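Home Forums Owner Help Touring and Maintenance Sign in

Chain adjustment interval after a long trip
Posted in July by member account Perkik

I request guidance concerning the drive chain on my Dorlow touring motorcycle. The machine was purchased new and has covered 1,042 miles, most of them on a single trip with both side cases loaded. The owner's manual specifies a chain check at every oil change and gives no separate figure for loaded riding.

On my return I measured the slack and found it to be greater than the range printed on the swingarm label. I also noted that the slack varies as the wheel is turned, with a tight spot at one point. The dealer in Tanasarn has offered to replace the chain and both sprockets. Is replacement warranted at this mileage, or is adjustment sufficient?

2 answers

Answer from the Plivevlow Riders' Association help desk

Members are advised to adjust and lubricate the chain before any replacement is considered. A new chain settles during its first miles, and a loaded machine will reach that point sooner. Measure at the tightest position of the wheel, with the motorcycle on the stand specified in the manual, and set the slack at that position. Setting it at the loosest position will leave the chain too tight elsewhere and may damage the output shaft bearing. 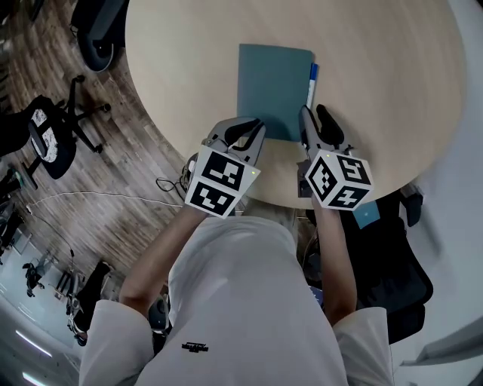 Folder and marker pen on the round table.

A tight spot on a chain of this age should be recorded and measured again after a further 500 miles. Stiff links will often free up with cleaning and fresh lubricant. If the variation has increased — or if any link remains stiff — the chain should be presented to the dealer as a possible warranty matter. Please keep the purchase invoice and a written note of each adjustment, including the mileage. Confirm also that the marks on both sides of the axle agree, and tighten the axle nut to the value in the manual.

Was this answer accepted? Yes

Answer from a registered member

Had the same on mine at 17 hundred miles. Adjusted it, no trouble after that. I would not pay for sprockets yet. Check the rear tire while you are down there, mine was low.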